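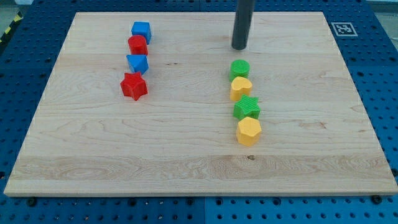 A pale maple board with a small dark knot, glued up from individual strips.

Shares 641 | Comments 13

Trustside, the regional body that supports small manufacturers and trades, has published the latest in its series of conversations with local businesses. The subject this month is Pirkel, a workshop in Mussa that makes and restores kitchen boards, benchtops and other wooden goods for the home. The owner spoke with Trustside on a Saturday, before the shop opened to customers.

The business began in a rented garage and has occupied its present premises for 13 years. In the owner's account, the most difficult period was the third winter, when two large orders were cancelled in February and the workshop turned to repairs to meet its costs.

"I had thought of repair as something you did between proper jobs," the owner said. "By the end of that winter it was paying the rent. People would bring in a board their grandmother had used, and they didn't want a new one at any price."

Repair now makes up a large share of the work. Most boards arrive with one of the same faults: a joint that has opened along the glue line, a cup in the middle, or an edge that has been left standing in a sink. The owner was clear about the cause in most cases.

"It's water on one side only. You wash the top, you lay it flat to dry, and the bottom never gets the same treatment. Wash both sides and stand it on its edge. I say it to every customer, and some of them come back two years later with the same board."

Asked about oil, the owner favoured a plain mineral oil, applied thinly and left overnight, with the excess wiped away in the morning. Cooking oils were not recommended, as they can turn rancid and leave a smell that is hard to remove. New boards should be oiled more often in the first few months, and after that whenever the colour begins to look dull.

On the choice of timber, the owner continues to prefer maple for general kitchen use. It is hard, the pores are fine, and it is kinder to a knife than many customers expect. Small knots are left in place where they are sound.

"Years ago I would cut around every mark. I was throwing away good wood. Now I ask the customer, and most of them would like to keep it."

Records kept by the workshop show 2,166 boards sold or repaired since it opened. Orders are still written in a paper ledger and later entered in Zurneo, the bookkeeping program the business adopted on the advice of its accountant. The owner described the change as slow but worthwhile, particularly at tax time.

The workshop employs 3 people, one of them an apprentice in the second year of training. Finding the apprentice took longer than planned. Several applicants had strong marks but had never used a hand plane, and the owner decided in the end that this did not matter.

"You can teach planing. I was looking for someone who would sweep up without being asked."

Pirkel does not intend to open a second location. The owner hopes to offer an evening class in sharpening, subject to insurance, and has asked Trustside for guidance on the licence required. Repairs are accepted at the front counter during regular hours, and customers are asked to bring boards in clean and dry.

13 comments | Share this article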